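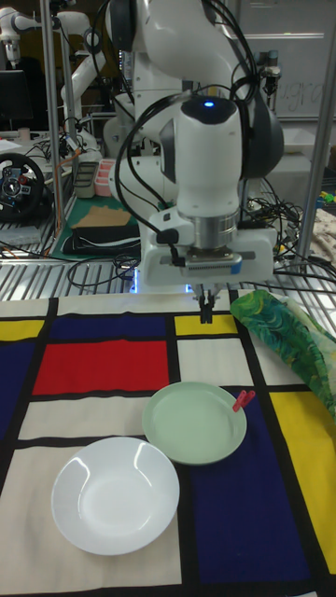 Cloth with the red, yellow, navy and off-white panels

How do I wash a printed tablecloth without the dark colours running?

Anika Whitfield
Posted in Laundry and Fabric Care

I have a tablecloth with a block pattern, thick black lines and coloured rectangles. It needs a proper wash before September. The care label was cut out before I got it, so I don't know what the fibre is or what temperature it will stand. I bought it at the Pultholm market and the stallholder didn't know either.

I am mainly worried about the navy and the red going into the off-white. I ruined a set of napkins that way last year, on a 40 wash with one of those colour catcher sheets in the drum.
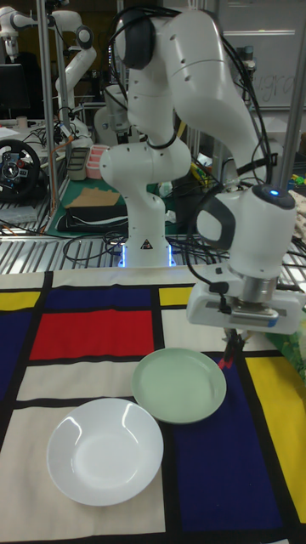
Patterned tabletop, two dishes on it

So far I have only sponged it with cool water and a bit of washing-up liquid. That got rid of most of the gravy but left a faint ring, and I'd like to do the whole thing at once. 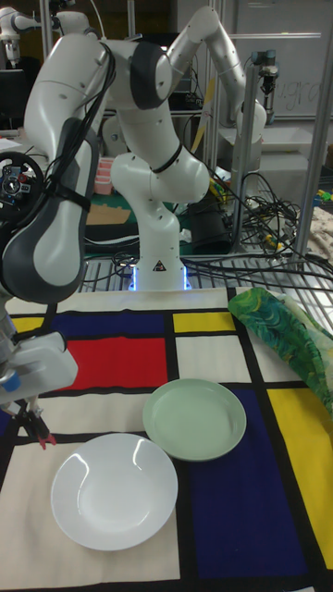
The machine is an old Bruvier with a cold setting, a 40 and a hot cotton wash, and not much else. Would you trust the cold setting, or do it by hand in the bath? Also, does vinegar really set the dye? My aunt swears by it.

Emmett Gallagher

Test it first. Wet a hidden bit of the hem, press a white cloth on it for a minute and look at the white cloth. Do the red and the navy separately, and the black as well. If nothing comes off, use the cold setting with a short spin. If colour comes off, do it by hand and be quick about it.

Vinegar will not set the dye on a finished cloth. It does no harm in the rinse but don't rely on it.

Use a liquid for coloureds with no bleach in it. Powder doesn't always dissolve in cold water and can leave marks on dark patches. Wash it on its own and take it out as soon as the cycle ends. The worst thing you can do is leave it folded wet in the drum, with the navy lying against the off-white for hours.

Tsz-kin Cheng

just wash it at 40, mine was fine

Anika Whitfield

Thanks both. I did the hem test on Tuesday. Red and black were clean, navy left a very slight grey smudge. I did it twice and the second smudge was fainter. Does that mean it only needs a rinse or two, or should I stay away from the machine altogether?

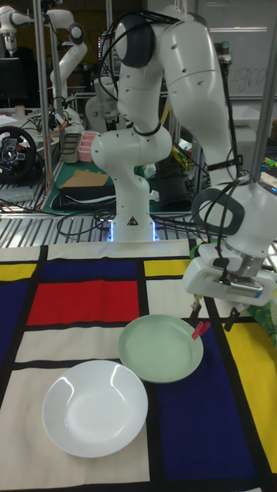

Esben Hallgrímsson

A fainter second smudge is usually just loose dye. Rinse it in a bath of cold water, change the water until it stays clear, then wash by hand the first time. Don't wring it. Roll it in an old towel, then hang it over two lines so the wet halves don't touch. Keep it out of strong sun and iron it on the back, on low until you know what the fibre is.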